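Minutes, household chores working group, May, 2 pm

Present: members from Siker and Ornard. Apologies from Agudelo. The last minutes were agreed with one correction: the Nutum lease is 2,240 for the term, not per month.

**1. Table clearing**

Siker reported on its trials. Plain plates and boxes are going well. Of 900 attempted lifts, 375 needed a person to step in, mostly with soft packets and anything with a handle. Ornard asked whether this was good enough for a home. The feeling was no, not without someone in the house.

It was agreed that the next round should use ordinary clutter: a mug, wrapped sweets in a glass bowl, tins with things standing on them.

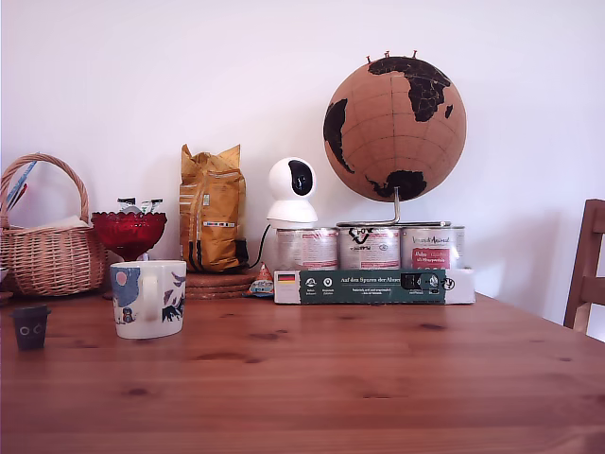 *Minutes secretary, household chores working group*

The cork globe was discussed at length. Its stand rests across two of the tins, so the tins can't be moved until it is lifted off. Siker thinks the planner can learn the order. Ornard doubts it and would leave the globe to a person for now. The crumpled bag on the cork trivets was also thought hard.

**2. Shop floor**

Shelf filling at Ornard is still slower than by hand. The trial carries on for another 30 shifts.

**3. Actions**

- Siker to write up the lift failures by type.
- Ornard to draft a stop rule for glass.
- Agudelo to be asked about wipe-down tests.

Meeting closed at 3.40 pm.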